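Skorance Travel Forum
Board: Coastal Towns and Islands
Topic: Basilport – three nights in April, old town or harbor?

Posted by ledger_and_map
Good morning to all members. My wife and I will be visiting Basilport in April for three nights, arriving by the afternoon ferry. We are undecided between a guesthouse in the old town and one of the newer hotels along the harbor. We would like to see the covered market, the Clerkgate quarter and the sea walls, and to take one day trip. We do not intend to rent a car. Recommendations on lodging, and on the order in which to see things, would be received with thanks.

Posted by northquay
Welcome to the board. I would advise the harbor without hesitation. The old town is handsome, but the streets are steep and paved with rounded stone, and taxis are not permitted above the lower gate. With luggage, you will regret it. The harbor hotels are two minutes from the ferry landing and the day boats leave from the same quay.

Posted by Ginevra Marino
I must respectfully disagree with the previous member. I have stayed in Clerkgate on many occasions and would not stay anywhere else. The porters at the lower gate will carry two suitcases to any address inside the walls for a fixed charge, which is posted on a board beside the fountain. The harbor is convenient for the ferry and for very little besides. After supper it is quiet to the point of being dull, and one must climb the hill each day in any case to see what one came to see.

For the market, go before nine in the morning. The fish hall closes early and the cheese sellers pack up shortly afterward. The entrance on the north side is the easier one to find.

Posted by northquay
The porters do not meet the late ferry. Members arriving after dark should be aware of this. I carried my own bags up 255 steps and I have not forgotten it.

Posted by Ginevra Marino
The original poster has stated that he is arriving in the afternoon.

Posted by tolliver_w
Both members make fair points. May I add something on the day trip? The usual choice is the Slaoui gardens, which can be reached by the number 40 bus from the square below the gate. The ride is pleasant and follows the coast for much of the way. Sit on the left going out. The gardens are laid out on terraces, with citrus at the top and a long pool at the bottom, and there is a tea house that serves a good almond cake. In April the upper terraces should be in flower. Please note that the ticket office accepts cash only, and that the last bus back leaves earlier than most visitors expect. Check the time on the post when you get off.

Posted by ledger_and_map
Thank you, this is most useful. Is the Slaoui visit a full day, or could it be combined with the sea walls?

Posted by tolliver_w
It could be combined if you take the first bus. The walls are best walked late in the day, starting at the west tower and finishing above the harbor. Allow two hours with stops. There is no shade and nothing to drink along the way, so carry water.

Posted by northquay
I would not combine them. The bus is frequently late on the return, and the west tower gate is locked at six. Take the walls on the first evening, when you will be glad to stretch your legs after the ferry, and keep the gardens for a day of their own.

Posted by Ginevra Marino
On this matter I agree with northquay. I would add that the small museum inside Clerkgate deserves an hour. It holds the old customs ledgers and a set of painted harbor charts, and the attendant is glad to explain them if the rooms are not busy.

Posted by ledger_and_map
We have decided on Clerkgate – my wife was firmly of that opinion – and will walk the walls on the first evening as advised. The market will be the next morning and the gardens on the day after. I will report back to the board on our return.

Posted by tolliver_w
A sensible plan. Do let us know whether the tea house has kept the almond cake.

Attachments to this topic (4)

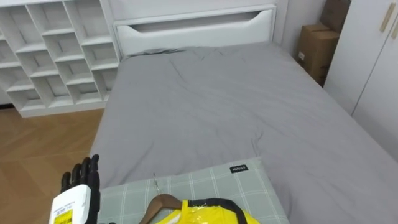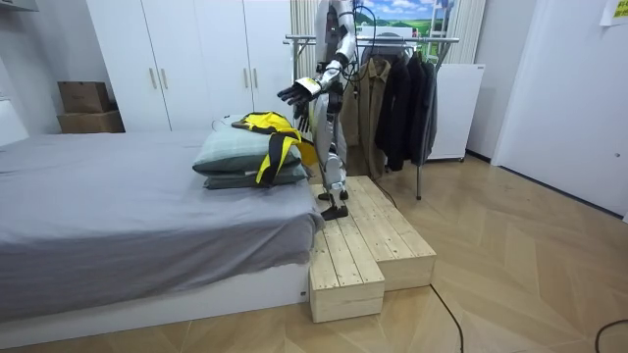
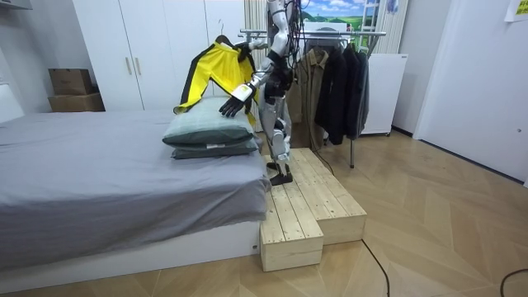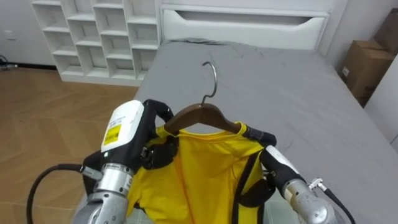

Bed with gray cover, four views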